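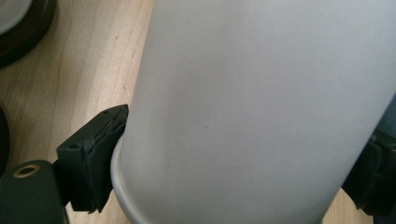

Dropped Container Fault: Frequently Asked Questions
Last updated 25 January 2023

What is the fault, in plain English?
The gripper lets go of things it has been told to hold. Smooth, round containers are its favourites. The controller goes on reporting a firm grip for some time afterwards, like a waiter insisting your meal is on its way.

Which units are affected?
Plenau grippers with the Drilex finger pads, serial numbers 217 to 601. If yours falls outside that range and still drops things, please tell us. We would prefer not to make the range longer, but we'll live.

What causes it?
Worn pads. The rubbery face frays along the bottom edge, the contact patch shrinks, and the force reading doesn't notice. The first failure in our test rig came at 1,411 cycles. The brochure had been more optimistic.

My pads look a bit ragged. Is that bad?
Small jagged bits along the edge mean the pad is due for replacement. Trimming them with nail scissors makes the pad look much better and grip exactly as badly.

Can I just turn up the grip force?
You can, up to 40 newtons. Thin-walled containers will object before then. It also wears the pads faster, so you'll be back on this page sooner.

Is it dangerous?
It can be. Keep hands and feet out from under a held load, even when the status light is green. Especially when it's green. Don't lift glass, hot liquids or anything you'd have to explain to a neighbour until the new pads are on.

Does the August firmware fix it?
No. The August firmware fixed the spelling of "calibration".

How do I get new pads?
Order the Pietrzak kit through the parts desk. It's free for affected units and includes both fingers' worth. Change them as a pair, then run the zero routine before picking anything up.

I have the Bululov adaptor fitted. Will the kit still work?
Yes, but take the adaptor off first. The screws are behind it, naturally.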